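敲门声

库穆迪尼把那封信推给我的时候，脸上是她惯常的表情，意思是“你去，路费报销，别写得太刻薄”。我在《瓦沃》杂志跑了这么多年怪事，见过会流泪的石膏像（屋顶漏水），见过半夜唱歌的井（井底有个泵），还见过一位能跟亡夫通话的太太，她的亡夫后来在隔壁镇上被人认了出来，活得挺胖。所以一封讲敲门声的信，在我这里排不上号。

信是从伊洛寄来的，写信人叫阿斯玛·什赖比，在老邮局楼上开一家旅店，名叫塞勒姆。她说每天夜里两点，走廊尽头那间房的门框里会有人敲，敲三下，停了，再不响。她已经记了四十九夜。

“四十九，”我说，“她怎么不记到五十？”

“你去问她。”库穆迪尼说。

九月的伊洛一直在刮风。旅店的楼梯很陡，墙刷得发白，走廊里一股煮豆子的味道。阿斯玛比我想的年轻，说话不看人，把登记簿转过来让我签字，又转回去，用指甲按着我的名字看了半天。

“您不信。”她说。

“我还什么都没说呢。”

“您签得太快了。信的人都会先问一句是哪间房。”

这种话术我见得多了，先给你安一个立场，后面你再怎么辩解都像心虚。我没接茬，请她带我去看门框。她说看可以，贴着耳朵听也可以，别拿工具撬。我蹲下去摸了摸，凉的，金属做的东西当然是凉的。可她站在后面等着我发表意见，好像凉也能算一条证据。
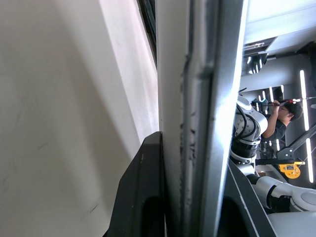
灰色金属边，左侧有一道粗糙的接缝。

晚饭时见到了另外两位有关人士。里达·本纳尼是城里来的“居所调理师”，名片很厚，收费三百，一次付清，不包括茶水。他说这房子里住着一个等信的人。这里从前是邮局，他这么讲连想象力都不用花。我问他等的是什么信，他闭了一会儿眼睛，说是一封迟到的信。

“没迟到的信也用不着等啊。”我说。

他睁开眼，很宽容地对我笑了笑。

另一位是赫里特·德斯梅特，修了一辈子暖气，退休以后什么都修。他把面包掰进汤里，说是管子。热水停了，管子缩，一缩就顶着框，响几下，完事。说完他就不再看我们了。照理我该喜欢他，我也确实打算喜欢他，稿子的结尾都替他想好了。只是我多问了一句：锅炉几点停？

“十一点。”

“那管子要缩到两点？”

赫里特嚼了很久，说有的管子慢。

我得说句公道话，这个解释并不比迟到的信强多少。人们总以为怀疑派爱听水管工的话，可水管工也会随口编，他编的时候手里拿着扳手，听众就比较服气。我把两个人的话都记在本子上，写得一样大。
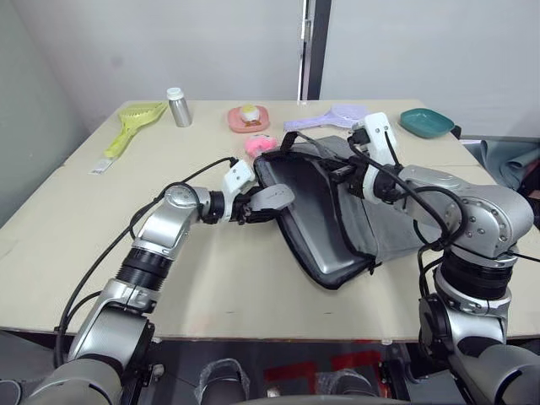
夜里我没睡。阿斯玛给我搬了把藤椅放在走廊尽头，又端来一壶茶，问我要不要毯子。我问她为什么不搬走，或者至少把那间房锁了，别租出去。她说租不出去的房间她才会锁。这话我琢磨了一阵，后来才想明白：那间房最近订得最满。

于是事情就很清楚了。我当时的确松了一口气，靠在椅背上，把稿子的第一段在脑子里写完：小城旅店，生意清淡，老板娘灵机一动。再写一段调理师的分成，虽然我没有证据，可以用问句来写，问句是不犯法的。

一点过后，风小了。楼下的钟走得很响，白天倒没听见。我检查了门背后，检查了窗，又把手机录音打开，放在地板上。我还在门缝里夹了一小条纸，这一招是跟马格迪·阿拉维学的，他当年靠它揭穿了辛登疗养院的白衣女人，从此逢人便讲，讲到后来白衣女人一共有了四种结局。

两点，敲了三下。

声音不大，就像有人用指节敲，敲的人还挺有教养。我立刻站起来，膝盖撞到了茶壶。纸条还夹在原处。走廊两头没有人。我把耳朵贴到门框上，听见自己的血在响，别的什么也没听见。

我做了该做的事。下楼，敲老板娘的门，她过了好一会儿才开，头发压扁了一边。再敲里达的门，里达在打鼾，鼾声隔着门板都能听出来收费不低。赫里特回自己家睡了，他家在桥那头。我又去看锅炉，锅炉是关着的，摸上去连一点余温都没有。

“敲了？”阿斯玛披着外套站在楼梯口。

“有响动。”我说。

“三下？”

“响动。”

她没再追问，去厨房拿了抹布，上楼擦我打翻的茶。她擦得很慢，我站在旁边，拿着本子，不知道该往哪里站。
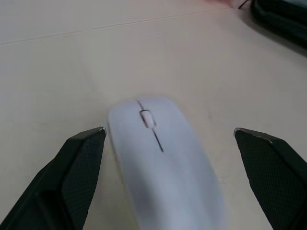 早上我放录音给她听。前面是风，是我翻本子的声音，是钟。到了两点那里，只有茶壶倒下去，哐的一声，把什么都盖住了。我倒回去又放，敲门声应该在茶壶前面，可前面只有钟。里达凑过来，说有些声音是不进机器的。我说有些声音是不进脑子的，他又宽容地笑了。

当然有很多种可能。我一夜没睡，又喝了浓茶，脑子里从晚饭起就装着“三下”两个字，到点自己给自己敲一敲，再正常不过。手机放在地板上，地毯吸音。钟也可能有毛病，老钟整点之前常有别的动静。我把这些一条条写下来，每一条都站得住，可我还是不太想把它们念给谁听。

临走前我去结账，阿斯玛不收我的房钱，说我反正没用床。我坚持要付。一个领了免费房间的记者写出来的东西，连我自己都不会信。她找零的时候，我终于想起来问她：“你写信那天，怎么正好是四十九夜？”

“不是正好。”她把硬币一枚一枚推过来，“前面也有，我没记。我丈夫走了以后才开始记的。”

“走了，是说……”

“去南方了，”她说，“跟一个卖保险的。您想到哪儿去了？”

我把硬币收进口袋。她合上登记簿，问我稿子登出来能不能寄一本给她，最好寄两本，她母亲也要看。我说稿子还没写呢，她说不要紧，反正这里每天都有邮差。

库穆迪尼在电话里问我到底是什么，我说是管子。她问哪种管子，我说慢的那种。电话里有一会儿没声音，然后她说行，一千字，周末前交。

稿子我按时交了，写得不刻薄。赫里特在里面占了两段，里达占了一段，三百块的事我用的是陈述句。阿斯玛来信说她母亲觉得我把走廊写窄了，又说那间房下个月还有空，问我要不要留。

我还没有回信。信压在桌上的台历底下，昨天夜里我起来喝水，顺手看了一眼钟，差十分两点。我端着杯子在厨房站了一会儿，后来把水倒了，回去睡觉。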